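How to Set the Clearance Between a Peg and Its Hole

Applies to: hardwood and softwood parts that are put together and taken apart by hand
Tools: caliper with a depth rod, drill press, Forstner bits, sanding block, small round file, scrap of the same stock
Time: one afternoon, plus a week of rest for the stock

Clearance is the difference between the size of the hole and the size of the part that goes into it. A 19 mm peg in a 19.4 mm hole has 0.4 mm of clearance on the diameter, or 0.2 mm per side if the peg sits dead center. Drawings should say which of the two is meant. At our shop in Grusham every figure on a drawing is on the diameter, and the same applies on this page.

The method was written up for a batch of peg racks and was later used on lidded boxes, board game trays and a set of removable shelf pins. It assumes that the parts will be finished, and that the person using them will not be looking closely when they put them together.

1. Decide what kind of fit is needed

Three classes cover nearly all handwork.

Push fit. The part goes in with thumb pressure and stays there when the assembly is turned over. Clearance on the diameter is 0.1 mm or less. This class is unreliable in solid wood, where a change in humidity can take up the whole allowance. Use it for parts that will be glued later, or for plastics and metal.

Sliding fit. The part goes in without force and can be lifted out with two fingers. Clearance is 0.3 to 0.5 mm. Shelf pins, removable dividers and drawer stops belong in this class.

Drop fit. The part falls through or into the hole under its own weight once it is lined up. Clearance is 0.8 mm and up. Toys, token trays and anything used by small children or by people wearing gloves belong in this class.

If you are undecided between two classes, take the looser one. A loose peg can be wrapped or replaced. A tight peg splits the board.

2. Rest the stock

Cut the blanks 2 mm over final size in both width and thickness, stack them with spacers in the room where they will be machined, and leave them for a week. Measure two of them at the start and again at the end. If either has moved more than 0.2 mm across the grain, leave the whole stack for a second week.

Wood moves very little along its length and a good deal across the grain. A round peg turned from dry stock will be slightly oval after a damp September, wider in one direction than in the other. Take the larger diameter as the size of the peg.

3. Measure the parts first

Make the pegs before you drill the holes. Bits come in fixed sizes and can be stepped up; a peg that has been sanded under size is scrap.

Measure every peg in three places: near each end, and at the middle. At each place take two readings at right angles to each other. Write down the largest of the six. For a small batch this is quick. For a long one, measure the first ten and then one in every five, and go back to measuring all of them if a reading falls more than 0.1 mm outside the range of the first ten.

On the rack job we turned 113 pegs from the same boards of beech. Kavitha Pai did the measuring and kept the sheet. The pegs from the outer boards were consistently larger than the rest, which was traced to a dull gouge and not to the wood. If a group of pegs drifts in one direction, check the tool before you change the hole.

4. Add up the allowances

Start with the largest peg. Add, in this order:

Finish on the peg. Two coats of wiping oil add nothing you can measure. Two coats of water-based varnish add 0.1 mm on the diameter. Brushed paint adds 0.2 to 0.3 mm, and more at the lower end, where it sags.

Finish in the hole. Usually none. If the board is going to be sprayed, plug the holes. If it is dipped, double the figure for the peg.

Seasonal movement. For a peg under 20 mm across, add 0.2 mm. For larger parts, add one percent of the width across the grain.

Working clearance. This is the figure from step 1.

Worked example. Largest peg 19.0 mm, varnished, sliding fit. 19.0 plus 0.1 plus 0.2 plus 0.4 gives 19.7 mm. No common bit cuts 19.7. The nearest above is 20 mm, so the hole is drilled at 20 and the fit is on the loose side of the class. The alternative is to turn the pegs 0.3 mm smaller, and this is what was done on the rack.

5. Drill a test strip

Take a scrap of the same board, in the same thickness, with the grain running the same way. Drill one hole at the calculated size, one at the next bit size down and one at the next bit size up. Mark each hole on the face with a pencil.

Measure the holes. A Forstner bit in a rigid press cuts very close to its marked size. A spade bit in a hand drill may cut 0.3 mm over and leave the hole oval. If the measured hole is not the size printed on the bit, use the measured size from here on and cross out the other.

Fit the largest peg in each hole, then the smallest. The largest peg must go in at the class you chose. The smallest must still be acceptable to you. If no single hole satisfies both, the pegs vary too much, and the answer is to sort them or remake the worst of them.

6. Cut the lead-in

A lead-in is a small bevel at the mouth of the hole, on the end of the peg, or on both. It does more for ease of use than another 0.3 mm of clearance, and it does not make the fit any looser once the part is home.

On the hole, a 1 mm bevel at 45 degrees is enough. Use a countersink turned by hand, two or three turns, with light pressure. Under power the countersink chatters and leaves a scalloped edge.

On the peg, take the corner off with a sanding block. Hold the block still and rotate the peg. Keep the bevel under 2 mm or the peg will look worn before it has been used.

Depth also matters. In a board 17 mm thick a 19 mm peg has enough bearing to stand upright without visible lean at sliding clearance. In a thinner board the same clearance lets the top of a long peg wander, so go down one class or add a second board below the first.

7. Parts that are not round

With a round peg only the position has to be right. A square peg has to be in the right position and also turned to the right angle, and every degree of error uses up clearance at the corners. Work out the clearance for a square from its diagonal, and add half as much again to the figure from step 1.

For rectangles, use the long side. For triangles, measure from each point to the opposite side and use the largest of the three figures. For stars and crosses there are two sets of corners to consider: the outer points, which strike the edge of the hole, and the inner corners of the hole, which strike the flanks of the part. Set the clearance at the points, then check the inner corners with a paper template before cutting anything.

Sharp outer corners should be eased to a radius of 0.5 mm. Inner corners of the hole should be left as sharp as the tool allows. If the hole is routed, its corners will have the radius of the cutter, and the part has to be rounded to match or it will never seat.

If several profiles are going into one board, check that no part can enter the wrong opening. Do this with the smallest part and the largest opening. Leave at least one full board thickness of material between neighboring openings. 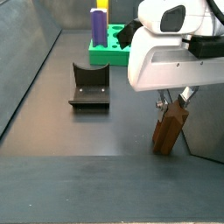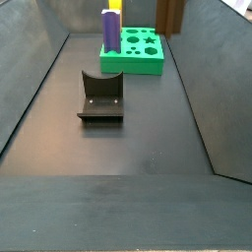

A star block and the top of a shape-sorter board:

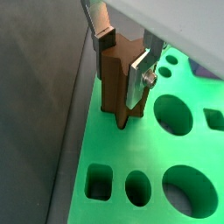 8. Finish, then test again

Apply the finish to the parts and let it cure fully. Dry to the touch is not cured. Varnished pegs left in their holes on the second day will bond to the rim and take a ring of finish with them when they are pulled.

Test every part in every hole it is meant for. Note any that bind and mark the side that touches. Rubbing soft pencil on the part and inserting it once will leave a gray mark on the high spot inside the hole. Remove the mark with the round file, two strokes at a time, and test again. Seal the bare spot with a thin coat of the same finish.

Wear is worth a short check if the part will be handled daily. Nattawut Khamphan built a hand-cranked tester for the Siltetti trays and ran one peg through 4000 insertions. The hole grew by 0.1 mm at the mouth and did not change lower down. The peg lost its finish at the bevel and nowhere else. For oak and maple you can ignore wear. For pine, reduce the working clearance by 0.1 mm at the start.

9. Common faults

Peg goes in but will not come out. The hole is blind and the peg is acting as a piston. Drill a 3 mm vent through the bottom, or file a shallow groove down the length of the peg.

Peg fits in one orientation only. The peg or the hole is oval. Measure both at right angles. If the peg is at fault, sand the wide direction.

Fits in the shop and binds at the customer's. Moisture. Ask where the piece stands before reworking it. Jessie Rutherford had a rack back from Urquijo that had been kept over a radiator and then moved to a cellar; it was left in the shop for two weeks and fitted correctly with no work at all.

Hole torn on the underside. There was no backing board under the drill. Clamp a flat scrap beneath the work and replace it once it has been drilled through.

Clearance figures for acrylic and aluminum are on a separate sheet. Do not use the seasonal allowance from step 4 with either of them.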